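Wednesday, late

Quick one, need to be up at 6. Rained all day. Walked the dog as far as Badholm lane and turned back, boots soaked through and I only have the one pair until the Laxdal order shows up.

Long call with the Zakard people over the water bill. They say 318 dollars, I say the meter was read wrong, on hold for ever, no answer. Try agian Friday maybe.

Soup for supper. Too much pepper. Still reading the Prernlow book, page 132 and the ship hasn't left port yet. Might quit it.

The old desktop – still no processor in the socket. Bench is taken up with it. 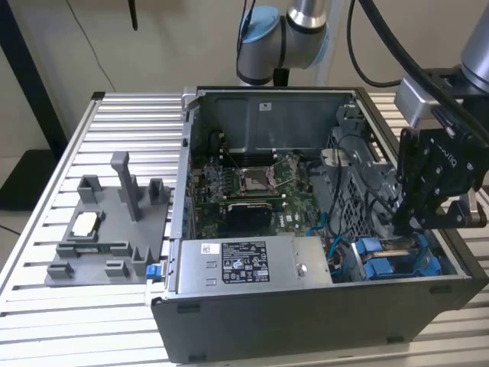 Later

Can't sleep. Wind in the chimney. Got up and did the seed list for spring – beans, chard, 2 kinds of squash, no corn this year, the raccoons can go eat somebody else's. Need compost. Need to call about the gutter too, it's dripping right over the back step and it'll be ice by December.

Mom's quilt is back from the cleaner, smells of nothing, which is a bit sad. Put it on the spare bed.

Blue SATA cables all over the board, should tie those back.

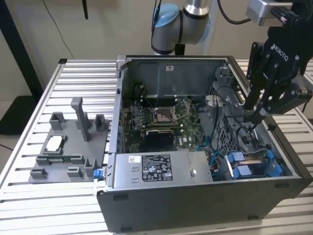

Page last changed: October, 11:40 pm

Forgot to say – the car went in for brakes. 1,396 on the estimate and I said yes before I'd really read it. Bus tomorow then. Find the bus card. Bread, stamps, dog food.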